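Suchbegriff eingeben Suchen

Häufige Fragen zur Aufbereitung flexibler Endoskope

Stand: 21. März 2021

Müssen Endoskope vor der Aufbereitung vorgereinigt werden?
Ja, und zwar noch am Untersuchungsplatz. Das Einführteil wird mit einem fusselfreien Einmaltuch abgewischt, der Arbeitskanal mit Reinigungslösung durchgesaugt, der Luft-/Wasserkanal gespült. Angetrocknete Rückstände lassen sich später maschinell nur unzureichend lösen.

Wie wird das Gerät in den Aufbereitungsraum transportiert?
In einer geschlossenen, als kontaminiert gekennzeichneten Wanne. Reine und unreine Transportbehälter dürfen nicht getauscht werden, auch nicht leer.

Wann ist der Dichtigkeitstest durchzuführen?
Vor jeder manuellen Reinigung, also vor dem Eintauchen in die Bürstenreinigungslösung. Steigen Blasen auf oder fällt der Druck am Manometer ab, wird der Vorgang abgebrochen. Das Gerät geht dann mit ausgefülltem Begleitschein an die Werkstatt. Wie ein undichtes Gerät vor dem Versand zu desinfizieren ist, steht in der Herstelleranleitung.

Welche Bürste passt zu welchem Kanal?
Maßgeblich ist der Kanaldurchmesser laut Typenblatt. Zu dünne Bürsten erreichen die Wandung nicht, zu dicke beschädigen sie. Die Bürste wird durchgeschoben, am distalen Ende unter der Flüssigkeitsoberfläche von Hand gereinigt und erst dann zurückgezogen. Einmalbürsten werden nach Gebrauch verworfen.

Kann die manuelle Reinigung entfallen, wenn ein RDG-E vorhanden ist?
Nein. Auch der Allness 2 setzt eine vollständige Bürstenreinigung voraus.

Unser Allness 2 meldet »Kanalfluss zu gering«. Was tun?
Anschlüsse auf Knicke und korrekten Sitz prüfen, Adapter mit der Belegungsliste vergleichen, Programm neu starten. Tritt die Meldung beim selben Endoskop wieder auf, liegt wahrscheinlich eine Verlegung des Kanals vor – erneut bürsten. Tritt sie bei verschiedenen Geräten auf, ist der Service von Rastogi zu verständigen. Der Netzanschluss (230 V) darf nur durch Fachpersonal geöffnet werden.

Dürfen Aufsätze und Kappen mit aufbereitet werden?
Das hängt von der Kennzeichnung ab. Als Einmalprodukt ausgewiesene Distalkappen werden nach der Untersuchung abgezogen und entsorgt. Wiederverwendbare Kappen werden immer getrennt vom Gerät gereinigt, sonst bleibt unter dem Rand Material zurück.

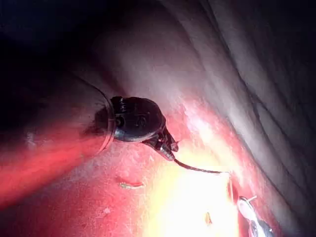
Transparente Kunststoffhülse und dunkler Instrumentenkopf an rotem Gewebe.

Wie lange darf ein aufbereitetes Endoskop gelagert werden?
In unserem Verbund gilt für die hängende Lagerung im belüfteten Trockenschrank Nondness eine Frist von 72 Stunden. Danach wird vor dem nächsten Einsatz neu aufbereitet. Für andere Schränke gilt der jeweilige Validierungsbericht. Im Transportkoffer wird nicht gelagert.

Wie wird dokumentiert?
Je Zyklus werden Seriennummer, Programm, Chargennummer, freigebende Person und Uhrzeit erfasst. Der Ausdruck des RDG-E ersetzt die Freigabeunterschrift nicht.

Wie oft finden mikrobiologische Kontrollen statt?
Am Standort Danham alle 6 Wochen, nach Reparaturen zusätzlich vor Wiederinbetriebnahme. Beprobt werden Kanäle, Optikspülflasche und Schlussspülwasser. Die nächste reguläre Runde ist für April vorgesehen.

An wen gehen Rückfragen?
An Nisha Pathak, Medizinprodukteaufbereitung Danham. Bei Störungen bitte Seriennummer und Fehlercode angeben.

Teilen (2) Kommentare (6)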